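Locked pouches at Varkside, and why I haven't signed the form

The letter came home on Sunday, or rather it was found on Sunday at the bottom of a bag, with a banana. From after half-term every pupil at Varkside School will have to put their phone in a locking pouch at the gate and keep it there until the last bell. All 734 of them, sixth form included. Parents are asked to sign a form agreeing to this and to pay £14 for the pouch, which stays the property of the school.

I should say first that I don't like phones in schools. I didn't like them when mine started there and I like them less now. If the letter had said "phones off and in bags, and we mean it this time", I would have signed it against the fridge and gone back to the ironing. That has been the rule for years, by the way. It's in the planner. A friend's boy reckons he has never once seen it enforced by anyone except the librarian.

So the question I have is a dull one. If the staff haven't had the time to enforce a free rule, where does the time come from to enforce one with a lock on it?

The pouches are called Koltano and they come from a company named Bandatico. I went and read their website so you don't have to. It has a lot of teenagers laughing on grass. It says schools using the pouch report "100% phone-free days", and I looked for which schools, and how they knew, and for how long, and I couldn't find any of that. There is a form you can fill in if you are a head teacher and would like a call.

The school's own letter is a bit better. It says the decision follows a consultation with parents in which there was "strong support". I remember the consultation. It was a link in the newsletter, under the lost property, and it asked whether I agreed that pupils should be able to learn without distraction. Well, yes. I also agree that they should be able to eat lunch without being rained on. The word pouch wasn't in it. I wrote to ask how many people had answered and, to be fair to the office, I had a reply by the next morning: 125. I don't know what share of those said yes, and when I asked that I was told it would be covered at the information evening.
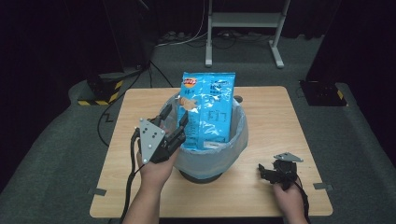
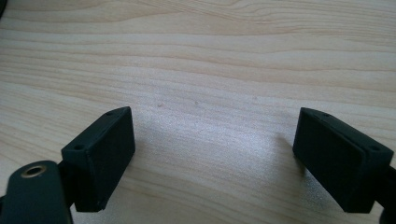 This page was last changed in February.

The information evening was in Onyeka Hall, which is the old gym with a new sign. It was a decent turnout. We had slides. One of them was a graph of "focus" going up, with nothing written along the bottom, and a man two rows in front of me asked what it was measured in. The answer was that it was illustrative.

Other things people asked, as far as I can read my own notes:

What about children who use a phone to check their blood sugar? They'll have a different pouch with a Velcro fastening. I thought this was a good answer, and then somebody pointed out that it would be a different colour, so everyone would know. They are going to look at that.

What happens if a pupil hands over an old dead phone and keeps the real one? Spot checks. By whom? Still being worked out.

How long does it take to get everyone unlocked at the end of the day? A few minutes. The buses don't wait, and the gate at Varkside is as wide as my kitchen. I'd like to see a trial run before I believe "a few minutes".

What if you can't pay? There is a fund, you email in confidence. Fine, although I'd sooner they had just bought the things if they think they're that important.

And what if a parent doesn't sign? There was some looking sideways along the front table at that one. It seems the rule applies whether you sign or not. In which case I don't understand what the form is for. My suspicion is that it's there so that when a pouch gets slashed open with compass points in week two, we've already agreed to buy the next one. Paragraph six does say replacements are charged at full price.

I know how this sounds. Several mums I like very much think I'm being awkward, and one told me in the car park that at least they were doing something. They are, and it may even work. I'd be pleased if it did. But if you multiply the price by the number of pupils you get past ten thousand pounds, and for that I'd want somebody to have written down beforehand what "working" would look like. Fewer detentions? Better marks? Less nastiness in the group chats, which as far as I can tell all happens after nine at night, when the pouch will be hanging on the back of a door?

I've asked for that in writing, along with the survey results. The form is still on the side under the takeaway menu. Mine says she'll be the only one without a pouch and could I please just sign it.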